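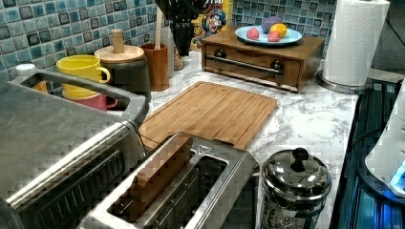 La encimera, con el horno, la tostadora y la tabla de bambú

Foro Trendeck > Cocina > Encimeras y orden

lirus_cocinera
¡Por fin tengo rincón de desayunos! Llevaba desde principios de junio moviendo trastos y creo que ya le he cogido el punto. El azulejo pequeñito en azules y verdes me tiene enamorada, y las tazas amarilla y rosa apiladas le dan una alegría... La panera de madera es de Dagdag y la estrené esta misma semana. ¿Qué cambiaríais? Acepto críticas – pero con cariño, que me conozco.

bambuymiga
¡Qué gusto de azulejo! Yo solo movería la tostadora: la tienes pegada a la tabla y a la hora de cortar pan te va a estorbar.

hurkexero36
Pues yo la dejaba donde está. Las migas caen en la tabla y se sacude todo de una vez. Lo que quitaría es la caja de cereales de ahí, al armario y listo.

lirus_cocinera
¡La caja no se toca! Me encanta el capitán contra los azulejos, jajaja. Lo de la tostadora me lo pienso. Os pongo la tabla de cerca, que es lo que más me gusta de todo.

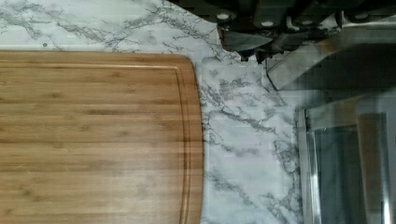 La veta de la tabla y la ranura para los jugos

bambuymiga
Madre mía, qué veta más bonita. Esos nudos oscuros son una maravilla, yo las busco así a propósito. ¿Le das aceite?

lirus_cocinera
Aceite mineral una vez al mes, lo dejo toda la noche y por la mañana paso un trapo seco.

migas_1313
Discrepo con lo del aceite mensual. El bambú es muy cerrado y chupa poquísimo, con dos o tres veces al año sobra. Eso sí, nunca en remojo y a secar de canto, que tumbada se acaba combando.

bambuymiga
Depende del uso, migas. Yo corto a diario y si me salto un mes la noto áspera.

hurkexero36
¿Y pan encima de la ranura? A mí se me llena de migas y me desespera.

lirus_cocinera
¡Un cepillito de repostería y fuera! Mañana pruebo la tostadora al otro lado de la cafetera o bote plateado – si me convence, se queda ahí.

migas_1313
Mide antes el cable, que a mí me faltó un palmo.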